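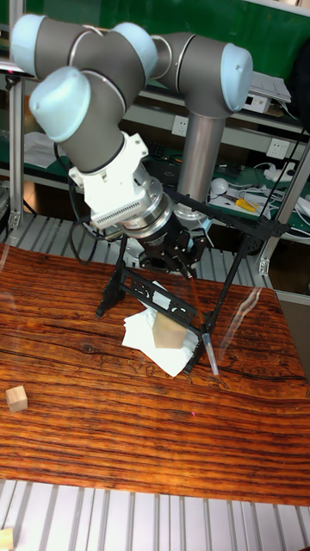

Elikem Tetteh wants to know if the force sensor comes in the arm price. No, separate line. Same for the adapter, same for the gripper. Put all of it in your first budget or you'll be back asking for more money by August.

Plender bench cell
Six-axis arm, force sensor, two-finger gripper, aluminium frame
Sold and set up by Rultura, Kakircombe

Stock status: made to order
Lead time: 9 weeks from deposit
Deposit to hold a build slot: $1000
Pickup from Kakircombe or freight at cost

Who it suits

Small labs, colleges, design shops, anyone handling odd light things on a bench. Blocks, brushes, pipette tips, brackets, bits of tissue. Not a palletiser. If you're shifting cartons look at the Rankin floor unit instead, different page.

What's in the base price

- Arm and controller
- Base plate, bolts, levelling feet
- Extrusion frame kit, flat packed, with brackets
- Emergency stop on a long lead
- Half a day of handover at our place, your place is extra

What isn't

- Force-torque sensor and its flange
- Tool adapter
- Gripper and fingers
- Camera mounts
- Table top. Use your own, see below
- Guarding, if your risk assessment asks for it
- Freight, and someone to help you lift it

We used to bundle the lot. Stopped, people already had a gripper and didn't want to pay for a second one. Fair enough. Just means you have to read the quote properly.

Budgeting

Work backwards from the tool end. Decide what you need to pick up, then the fingers, then gripper, then sensor, then arm. Most quote requests come in the other way round and the arm ends up too small once everthing's hanging off it. Adapter plus sensor plus gripper plus cables all eat into payload before you've lifted a thing. Send us the weight of your heaviest part and a photo of your most awkward one.

Keep $200 aside for cable ties, spiral wrap, clips and a decent power board. Sounds like petty cash but it gets left off every single time, then the cables get draped wherever and the wrist can't turn fully without tugging one. Gripper cable needs slack at the wrist. Ask for the longer one at order time, swapping later costs more.

Leave 60 cm clear behind the base. You need to get a hand and a screwdriver in there, plus your power points want to be reachable without leaning across the table. 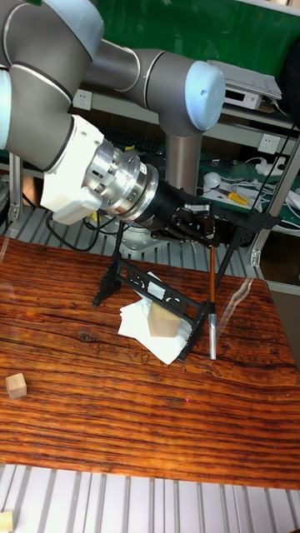 Aníbal Salgado reckons fingers are where everybody underspends, and after his brush handling job I agree with him. Round handles roll in flat fingers. A tall thin thing held upright with its end right down near the table needs a proper grip and an arm you trust on height. Budget for a second set of fingers, one flat, one with a vee. Swap takes a couple of minutes and a hex key.

He also asked if you can skip the sensor and just teach the heights carefully. You can, for blocks. For anything with a tip or a bristle or a thin edge, get the sensor. One hard push into the bench and you've paid for it in broken stuff.

Table tops

Anything flat and stiff will do. Matte is easier. Glossy timber grain looks lovely but throws pale streaks back at a camera, so if you're planning on vision, test with your own lights before you settle on a surface. A cheap matte mat over the top is fine.

Test objects

Get yourself a little box of them before the cell arrives. Cheap and mixed: plain wooden cubes, a wire or cut-out metal stand, tissues, something clear, something long and skinny. Openwork stands are good value as a test, the arm has to work near thin legs and you find out fast how tidy your paths are. Clear plastic is hard for most cameras, so leave it in the box even if you never plan to run it. You'll learn what your setup can't do.

Planning order

1. Measure the bench and the doorway. Doorway especially
2. Parts list with weights
3. Quote from us, itemised
4. Risk assessment, your side, start early
5. Deposit
6. Power and network in before delivery day
7. Handover

Used units

Sometimes we take a Plender back on trade. Goes out checked, with new cables at the wrist, shorter warrenty. Ask, they don't get listed.

Spares worth ordering with the cell

Finger pads, spare set. Gripper cable. Fuses for the controller. Second e-stop if people work on both sides of the bench. Everything else can wait.

Questions and quotes through the contact form, put "Plender bench" in the subject or it lands in the Rankin pile. Phone's best before 10 am, we're on the floor after that. Prices ex tax, quotes hold for a month.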